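Blocks, Bits and Small Things – September gallery

Hello again! I promised more pictures of my small-things habit after the last page, and then September got away from me, as it does. If you're new, I'm Graham Lambert, and I collect the sort of little objects that end up in coat pockets and at the back of drawers. My wife calls it the Kershaw collection, after the street where we lived when it started (the first shoebox came from there and I still have it, lid and all).

I had around 400 pieces sorted at last count, and the rest are in jars waiting for a rainy afternoon. Wooden blocks are my favorites. I like the plain ones with no paint, in that pale brown color that looks good next to nearly anything – and yes, I have tried it next to nearly anything.

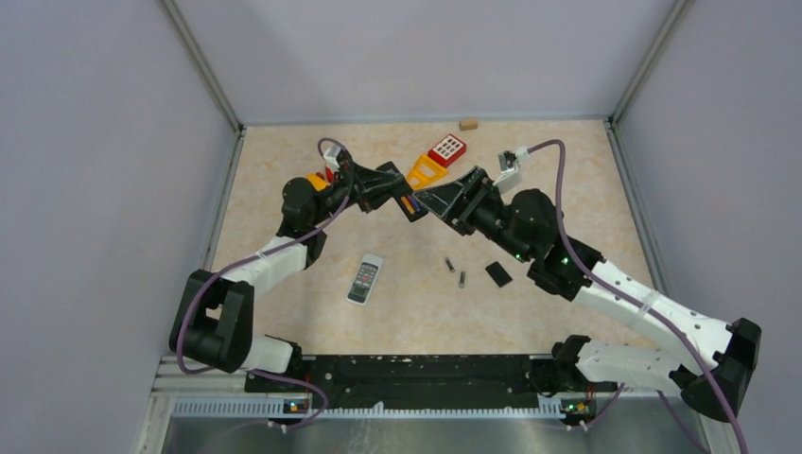 Small things on the beige tabletop, with a little light-brown wooden block toward the back.

I do love a marbled pattern under small objects, especially a faint one like this, with just a touch of pale orange in it. My own sorting table at home is dark green and everything on it looks gloomy by four in the afternoon. I keep saying I'll change it!

A few people wrote in to ask how I sort. By size first, then by what a thing is made of, and after that I give up and go by mood. Blocks get their own tray. Anything that rolls goes in a tray with a lip, a lesson I learned on my knees under the sofa with a flashlight.

If you have blocks you'd like to swap, plain wood is what I'm after, about the size of a matchbox or smaller. I've got plenty of painted ones to trade – mostly reds and blues, a bit chipped at the corners but still very nice to hold. Drop me a note through the contact page and tell me what you've got. Next month will be buttons and beads, provided I can get the lid off the big jar.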